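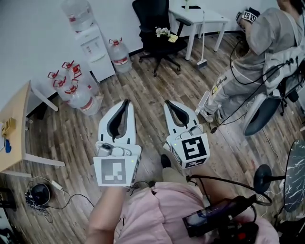
## 4. Dispensador de agua y garrafas

Esta sección explica cómo colocar, llenar y mantener el dispensador de agua de la sala y cómo guardar las garrafas de repuesto. Vale para todas las salas de Tromus que tienen dispensador de garrafa invertida. Para los modelos con toma de red, consulte la sección 5.

Revisión: febrero de 2022. Responsable del texto: Relu Sandu.

### 4.1 Colocación del dispensador

1. Elija un tramo de pared libre, lejos de radiadores y del sol directo.
2. Compruebe que el suelo está nivelado. Si el aparato cojea, gire las patas regulables delanteras hasta que quede firme.
3. Separe la parte trasera 12 cm de la pared.
4. Conecte el cable a un enchufe propio. No use regletas ni alargadores.
5. Deje el interruptor de calor apagado hasta que la garrafa esté puesta y salga agua por los dos grifos.

> **Precaución.** No encienda el calentador con el depósito vacío. La resistencia se quema en pocos minutos y la reparación no entra en la garantía.

### 4.2 Cambio de garrafa

Una garrafa llena pesa bastante. Si tiene molestias de espalda, pida ayuda.

1. Apague el interruptor de calor.
2. Retire la garrafa vacía tirando de ella hacia arriba, sin girarla. Suele quedar un poco de agua en el cuello – tenga un paño a mano.
3. Lávese las manos y limpie el cuello de la garrafa nueva con una toallita desinfectante.
4. Quite la pegatina y, según el modelo, el tapón. En los tapones con válvula central solo se retira la pegatina.
5. Levante la garrafa con las rodillas flexionadas, una mano en el asa y la otra bajo la base.
6. Inviértala de un solo movimiento sobre la boca del dispensador y suéltela despacio.
7. Espere a que dejen de subir burbujas y abra el grifo de agua fría hasta que el chorro sea continuo. Repita con el de agua caliente.
8. Encienda de nuevo el calor.

**Nota.** Si después del cambio gotea agua por la base, apague y desenchufe el aparato. Lo más frecuente es una garrafa con una grieta fina. Márquela con cinta y devuélvala con el siguiente pedido.

### 4.3 Almacenamiento de las garrafas

- Guarde las garrafas de pie, con el tapón hacia arriba y el asa accesible.
- Agrúpelas junto a la pared, al lado del dispensador. No las apile.
- Use primero las de fecha más antigua.
- Las vacías van al almacén el mismo día. No las mezcle con las llenas.
- Mantenga los productos de limpieza fuera de esa zona.

El paso hasta el dispensador debe quedar despejado. Las sillas con ruedas y los taburetes se recogen junto a las mesas, y los cables que crucen el suelo se apartan del recorrido antes de mover una garrafa.

### 4.4 Limpieza

Cada semana:

1. Vacíe la bandeja de goteo y lávela con agua y jabón neutro.
2. Pase un paño húmedo por los grifos y por el exterior.

Cada dos meses, o cuando el aparato haya estado parado más de dos semanas:

1. Desenchufe el dispensador y deje que se enfríe durante dos horas.
2. Retire la garrafa y vacíe los depósitos por los grifos. Abra después el tapón de desagüe trasero y recoja el resto en un cubo.
3. Cierre el desagüe y llene el depósito con la solución Sima, en la proporción que indica el envase.
4. Déjela actuar el tiempo indicado y vacíe por los grifos y por el desagüe.
5. Enjuague tres veces con agua limpia, o más si queda olor.
6. Coloque una garrafa nueva siguiendo el punto 4.2.

> **Precaución.** Ponga un cartel de «no usar» mientras dure la desinfección.

### 4.5 Pedidos y avisos

El suministro lo lleva Gindusance. El pedido se hace por la extensión 3127 e incluye la retirada de las vacías. Indique siempre la planta y el número de sala.

El año pasado se repartieron en el edificio casi 1195 garrafas y en septiembre hubo retrasos, así que conviene pedir cuando queden dos llenas en la sala.

Para averías, escriba a Prapai Paisan con el número de serie, que figura en la placa trasera. Si el piloto de calor no se enciende, compruebe antes el enchufe y el interruptor posterior.

Los recambios (juntas, grifos y bandeja) se piden con la referencia Telach 144.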